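The Coat Stand at Gandlow Street

Print this page | E-mail this story

The coat stand had come with the flat, like the smell of toast in the stairwell and the neighbour's views on bins. It stood in the bathroom. Matúš Tóth had moved it to the hallway on his first night and found that the front door would then open exactly far enough to admit a cat. He moved it to the bedroom, where it looked in the dark like a tall man with several elbows. On the third night he walked it back down the hall and set it by the basin, and it seemed to him that it settled its feet with some satisfaction.

"You keep your coats in the bathroom," said his sister, who had come up on the bus from Heltholm with a casserole and a list.

"I keep one coat in the bathroom."

"Where are the others?"

"There's one coat," said Matúš.

She put the casserole in the fridge without comment, and the lack of comment could be heard through two walls.

The coat in question was their father's. It was somewhere between grey and green, depending on the weather and your opinion of the man, and it had been bought at Tovar's in the closing-down sale of a December so long ago that Tovar's had since reopened, closed again and become a place that did eyebrows. It had cost 310, a figure their father had repeated so often that as children they had taken it for part of the coat's name. He wore it to weddings. He wore it to the tip. He wore it once to the beach, over his togs, and bought everyone an ice cream out of the left pocket, where he kept his coins and a quantity of sand that may have predated the visit.

Now it was Matúš's, on the grounds that his sister had got the good knives.

The trouble was the hanger. Their father had not believed in hangers. He believed in hooks, chair backs and the newel post, and as a result the coat had a small peak at the back of the neck, like a tent that had lost heart. Matúš had read that this could be corrected with a proper wooden hanger, left alone for a while in a steamy room, and he had mentioned it to his sister on the phone as a thing he was getting around to.

"You've been getting around to it for six weeks," she said, reading from the list. It was item 8, between the electricity account and "curtains???".

"I've got the hanger."

"What's it doing?"

It was lying on top of the wardrobe. He had bought it from Jerura, the shop on the corner that sold furniture polish and advice, and the woman there had wrapped it in so much tissue that he had carried it home like a newborn. He fetched it. His sister ran her thumb along the curve of the wood and said it was nicer than anything else he owned, and he said thank you, and she said it wasn't a compliment to the rest.

They did it together in the end, which meant that she held the coat and he was told how. The collar had to sit flat. The shoulders had to go to the ends and no further. The buttons were to be done up, all of them, including the bottom one that their father had never once fastened on account of lunch. When it was done up it looked like a much more prudent man's coat, and they both stood there for a moment disliking it.

"Undo the bottom one," said his sister.

He undid the bottom one.

"There he is," she said, and went to run the hot tap.

Choosing an arm took longer. The high ones swept out so grandly on either side that anything hung from them would be in line for every splash and elbow, and Matúš thought of the man with several elbows and felt it was his turn to be considerate. The lower ones were closer in. His sister said it was a coat, he wasn't seating it at a wedding. He said it had been to more weddings than she had. She said that was true, and that it had behaved worse at most of them.

He picked a lower arm, next to the basin, where it could get the steam. Then he lifted the hanger in both hands, higher than he needed to, and brought the hook over.

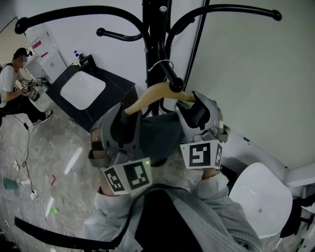

Item 9

"Curtains," said his sister, and turned the page.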